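# Chapter 6: Teaching by Showing

Every few years somebody announces that robots will no longer need to be programmed. You will simply show them. A worker with no training takes the arm by the wrist, walks it through the job once or twice, and goes to lunch while the machine carries on. The sales film for this idea has been remade so often that you could probably storyboard it yourself.

This chapter takes the idea seriously, which means it spends a good deal of time on what goes wrong. By the end you should be able to tell the main ways of giving a demonstration apart, say what each one records and fails to record, and read a reported success rate without being impressed too early. The mathematics of learning from the recordings waits until Chapter 7. You will get more out of that chapter if you have first been made suspicious of the data.

## 6.1 What gets written down

A demonstration, once the person has gone home, is a file. It holds joint angles at regular intervals, the opening of the gripper, usually one or more camera streams, and sometimes forces at the wrist. That is all the robot will ever know about what you meant.

Consider what you meant. You picked up a mug and set it on a shelf. You may have gone slowly at the start because the arm felt stiff, swung wide to the left because your elbow was in the way, and paused before the shelf because somebody asked you a question. All of that is in the file with the same standing as the grasp. Your reasons are missing. A learner given this one recording cannot know that the wide swing was your elbow and the slow approach was nerves.

The usual reply is to collect more demonstrations and let the accidents average out. Sometimes they do. Accidents that all come from the same source (one operator, one chair, one height of table) don't average out at all. They become the policy.

## 6.2 By hand

In hand guiding, also called kinesthetic teaching, the operator pushes the arm itself while the motors cancel gravity. It is cheap and it is quick to learn. The operator feels contact directly, through the metal, and that is worth a lot in tasks such as seating a peg or closing a drawer.

It has two faults that the brochures skip. The first is that the operator's body is in the way. Any camera recording the session sees arms and sleeves that won't be there when the robot works alone. Some groups get around this by replaying the motion afterward with the person standing clear, and recording the cameras on the replay. That works when the objects can be put back exactly where they were, and when the task doesn't depend on forces the replay fails to reproduce.

The second fault is that people are bad at moving seven joints with two hands. They get the tip where they want it and leave the elbow wherever it ended up. The path is possible, since the arm followed it, but it can be a poor one.

## 6.3 By remote control

In teleoperation the operator stands or sits apart and moves something else: a joystick, a handheld controller tracked in space, or a small copy of the arm. The cameras see only the robot and its work, and the commands recorded are the same kind the robot will later issue to itself. For these reasons most of the large collections you'll read about were made this way.

The cost is touch. Unless the device pushes back, the operator is working by eye, and eyes are poor judges of depth on a flat screen. Beginners learn this on the first object with a rim.

A mug is the standard example, and it deserves its place. There are several ways to take hold of one, and a wide mug may be too big for a small gripper to close around from outside. So operators pinch the wall, with one finger inside and one outside, coming down from above. The view from near the gripper during such a grasp, taken here from a simulator, shows how little there is to go on.
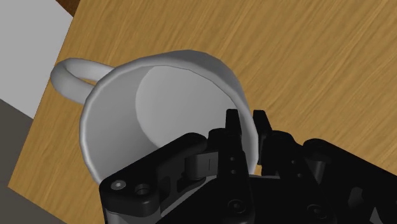
*Figure 6.1. Simulated wall grasp on a mug. The fingers straddle the rim, with a narrow space still visible between the rim and the outer fingertip.*

Look at that space and ask what the operator should do next. Close the gripper? Shift across until the wall is centered, then close? Lower a little more first? A still picture doesn't settle it, and the live view settles it less often than you'd hope. Notice also how much of the mug's opening the gripper's own linkage covers. The operator can be looking straight at the work and still have the near side of it hidden by the tool.

Three operators asked to finish this grasp may well finish it three ways, all of them good. A learner that blends the three may produce a fourth way that is bad. If one person goes over the right wall and another goes over the left, the average goes into the middle of the mug and closes on nothing. You will meet this problem again in Section 7.4 under the name *multimodality*. For now the plain version is enough: the average of two good answers can be a wrong one.

## 6.4 In simulation

A simulated demonstration is given in much the same way, with the same controllers, but the arm and the mug exist only in software. Nothing breaks. The scene resets instantly. The position of every object is known exactly, so a script can mark each attempt as a success or a failure without anyone watching.

Be careful with all of this. Contact is the part of physics that simulators handle worst, and grasping is mostly contact. A curved surface may be stored as a set of short straight pieces, and the shape used to compute collisions is often cruder than the shape drawn on the screen. A mug may be treated, for collision purposes, as several solid blocks glued together. Fingers can squeeze such a wall in a way no ceramic would put up with, and the script will mark it a success.

Then there are the things simulation leaves out because nobody thought to put them in. Glaze is slippery. Tables wobble. Cables tug on the wrist. An operator who has only worked in simulation has never had to deal with any of them, and neither has anything trained on that operator's files.

## 6.5 Case: the Gesano collection

The following case is used throughout Part Two. Leonardo Caruso's group at the Gesano laboratory set out to teach one arm to pick up mugs and cups by the rim. They collected 83 demonstrations by remote control, using a handheld device called the Ditoment. After training, they reported success in 87 percent of trials.

A good number. Before you accept it, read the group's own notes, which to Caruso's credit were released with the data.

- All 83 demonstrations were given by 2 operators. One of them gave nearly all of the later ones.
- Attempts in which the mug was dropped were deleted and repeated. The files contain no recoveries, so the robot was never shown what to do after a slip.
- The handle always pointed within the same quarter of the table. The notes give no reason. The likeliest one is that it was comfortable.
- The trials behind the 87 percent used the mugs from training.

A second team, at Donitz, later ran the same trained system with 18 mugs it had bought for the purpose. They turned the handles freely and scored a fumbled grasp as a failure even when the mug ended up in the gripper. Their report doesn't give one overall figure. It gives a table, mug by mug, and the table is uncomfortable reading. Thin walls did well. Thick walls and tapered sides did badly, and with the handle turned toward the arm the gripper tended to come down on the handle.

None of this makes the Gesano work dishonest. The 87 percent is true of the conditions under which it was measured. The trouble starts when it gets repeated without them, as it was in a trade newsletter within the month, under a headline about robots that learn "from a few minutes of watching." The robot watched nobody. Its gripper was steered through every grasp by a person holding a controller, and the sessions took most of April.

## 6.6 Questions to ask of any demonstration set

Keep these beside you for the exercises. Galli's checklist, reprinted in Appendix C, is longer and stricter.

1. Who gave the demonstrations, and how practiced were they?
2. What could the operator see and feel, and is it what the robot will have?
3. Were failed attempts kept, labeled, or thrown away?
4. What was varied on purpose, and what stayed fixed by habit?
5. Who decided what counted as success, and was it decided before the trials or after?

The third question is the one most often left unanswered in print. If a paper is silent on it, assume the failures were thrown away and read the results accordingly.

## 6.7 A first look at the recordings

We begin with the simplest signal in the file, the gripper opening over time. Plot it for any ten of the Gesano demonstrations, aligned at the start of each recording. Before reading on, mark by hand the moment at which you believe each grasp begins, and write down the rule you used. Then compare your marks with a classmate's.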